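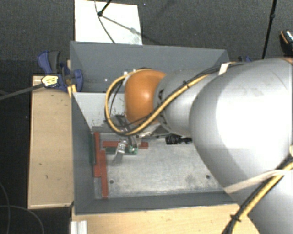

My sewing table is finally in order again, and I can write a little. In May I sold at the Lestbridge market for the second time, and I promised on this blog that I would tell how it went with the bags.

For those who are new: I make shoulder bags and small pouches from old curtains and upholstery leftovers, under the name Kedik. It is not a company in the big sense of the word. It is me, one sewing machine, and the back room of our apartment, where in the evening I must put everything away so that we can open the sofa.

I brought 5 large bags and a box of pouches. The large bags I priced at 140 dollars, and I was very nervous about it. Last year I asked much less, and after I paid for the table and the zippers I had almost nothing left. A woman from the next table, who sells ceramics, told me then that my prices made people suspicious. I did not believe her, but I thought about it the whole winter.

Well, 2 of the large bags were sold, both before lunch. One was the green one with the pleated pocket, which I wanted to keep for myself. The pouches went slowly until the rain began, and then everybody came under the roof and there was suddenly a line. With everything together I took in 615 dollars. From this I must still subtract the table, the train, and a very expensive sandwich.

What I learned is mostly about the lining. Many people opened the bag before they looked at the outside. They put a hand in, they felt the seams, they asked if a phone fits in the pocket. I had spent so many hours on the outside, and in three bags the lining was only plain black cotton. For the next ones I ordered striped cotton from Phelan, a little thicker, and I will try to make the inside pocket deeper by the width of two fingers.

I also want to change the strap. The metal ring I use now is pretty but it turns around, and then the strap is twisted on the shoulder. Two customers showed me this with my own bag, very politely.

The shop in Vudivley asked if I would leave some pouches there on commission. I have not answered yet. They keep a large part of the price, and I would have to sew the same model many times, in the same colors, and with old curtains this is difficult. If you have experience with such an agreement, please write to me in the comments.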